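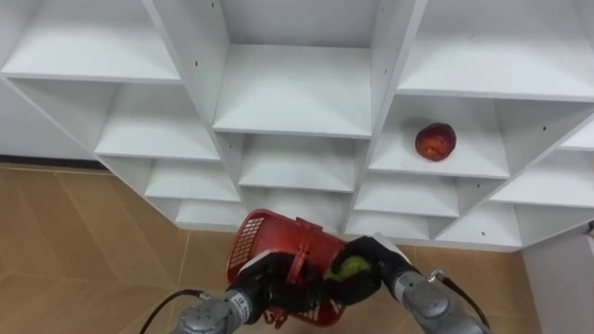

The Stikcombe, one piece of fruit in residence.

I have never trusted cubby shelves. People who own them say they're tidy. What I see is a wall of boxes that all want filling, and a person who now has to decide what deserves a box.

So of course we own one. Kha Hà found it secondhand and was very pleased about it, and I was told it would "give everything a place." I asked what everything was. I didn't get a list. The listing called it the Stikcombe and claimed it could be arranged in 80 ways, a number I don't believe, because I can think of three and two of them would block the wall socket.

I'll give it this much, it's white and plain and it looks fine against a white wall. There are little dark screw holes in some of the panels. I've been told I will stop noticing them. I have not stopped noticing them.

What bothers me is the food idea. Somewhere Kha Hà read a post on a home blog called Plaserberg saying fruit keeps better when it's spread out on open shelves, each piece with room to breathe. The post had 1,407 comments, and I read more of them than I should have. Half were from people agreeing and the other half wanted to know where the shelves came from. I couldn't find a single person who had kept some fruit in a bowl at the same time and compared the two. 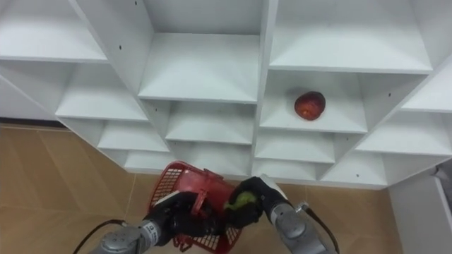 My other complaint is the depth. A cubby takes one thing nicely. Put in four and the ones at the back are gone until you smell them. A bowl on the counter has its faults, but you walk past it all day and you can see what's going soft.

We argued about books too. The big ones won't stand up in there unless you turn them sideways, and then the spines face the wrong way, so I'd be pulling out each one to read the cover. Kha Hà says baskets. It's always baskets with these things. You buy the shelf to get rid of the clutter and then you buy containers to hide the clutter on the shelf.

I've agreed to leave it up through August. Kha Hà gets the top row for whatever she likes and I get the bottom row for shoes, and the fruit question stays open. I've kept the bowl.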